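Bench smith wanted, Fliltosstead

Josteo is looking for a smith to join the tool shop at Fliltosstead. We make hand tools for green woodworkers, boatbuilders and hedge layers: drawknives, froes, slicks, billhooks and a small range of carving axes. There are 6 of us at present. The post is full time and permanent, with the first 18 weeks as a trial on full pay.

The work

Most of your time will go on forging blades under the power hammer and finishing them at the anvil. You will also do your share of heat treatment, grinding and handle fitting. We work mainly in new bar, with some old files for short runs. Everyone sweeps up, everyone answers the phone.
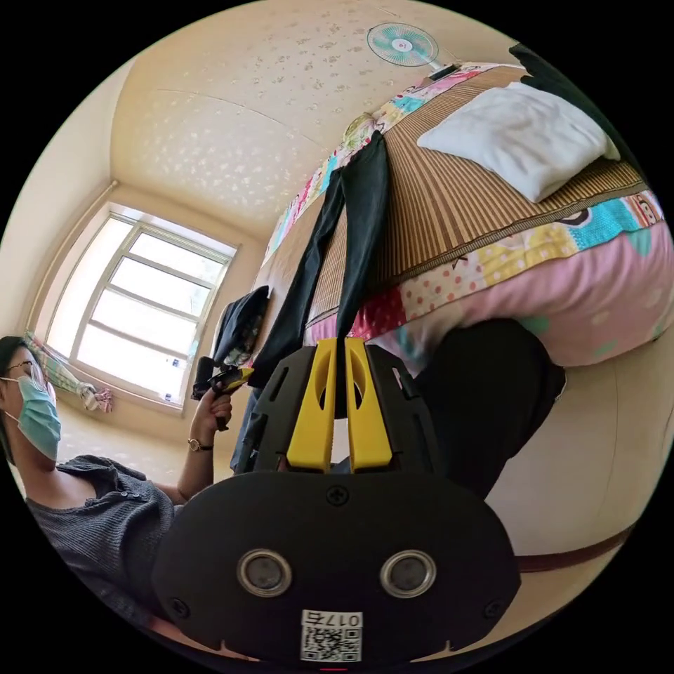 What we need from you

You should be able to draw a long taper that is straight and even, punch and drift an eye without it wandering, and judge a hardening heat by eye in a dim shop. We have a kiln for tempering but the hardening is still done at the fire. If you have forge welded edge steel to a softer body, tell us what you used and how it held up in use.

Certificates are welcome but we don't insist on them. We would sooner see two tools you have made than a list of courses. They needn't be polished - a plain blade with a sound edge and a handle that fits is fine.

You will need to be able to lift and carry bar stock safely and to stand for most of the day. A driving licence would help, as the last bus from Fliltosstead leaves before we lock up.

Hours and pay

The shop opens at seven thirty and closes at four, with a half-hour dinner break. Pay depends on experience and will be agreed before you start. We supply gloves, aprons, ear defenders and eye protection. Boots are your own, with an allowance towards them every January.
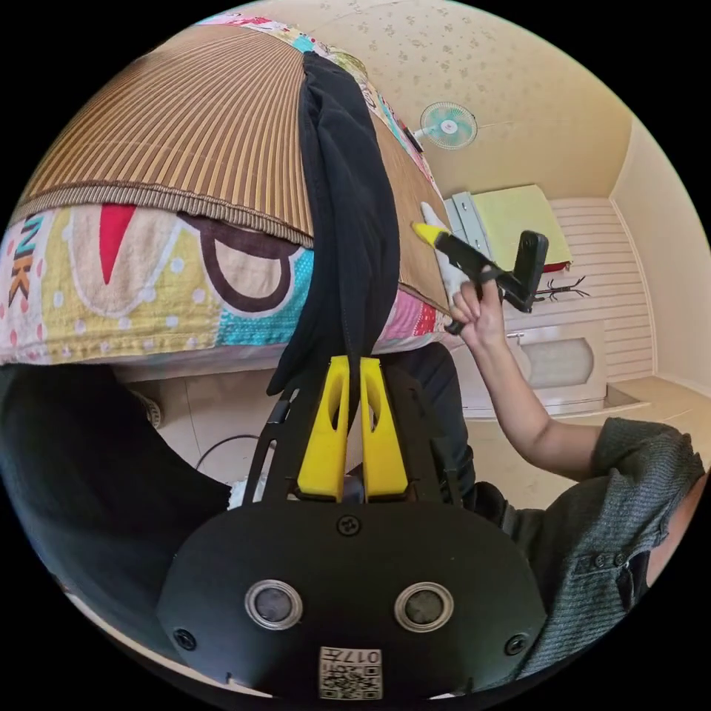
Page last changed: October 2026

Where you would be

The shop is in Unit 2 at the Dostier yard, behind the timber store. There are two gas forges, one coke hearth, a spring hammer and a belt grinder at each bench. The Espinoza building next door is used for handles and packing, so you will be back and forth between the two.

How to apply

Write to Josteo, Unit 2, Dostier yard, Fliltosstead. Put 114 on the envelope - it is the reference for this post. Tell us what you have made, what you made it from and what went wrong with it. A page or two is enough. Photographs of your tools are useful, and please include one showing the edge close up.

If we would like to meet you, we will ask you in for a paid day at the anvil. Bring your two tools and your own hammer if you prefer it. We will give you a drawknife blank to forge and harden, and somebody will show you how the spring hammer behaves before you use it. Tools sent by post will be returned at our cost.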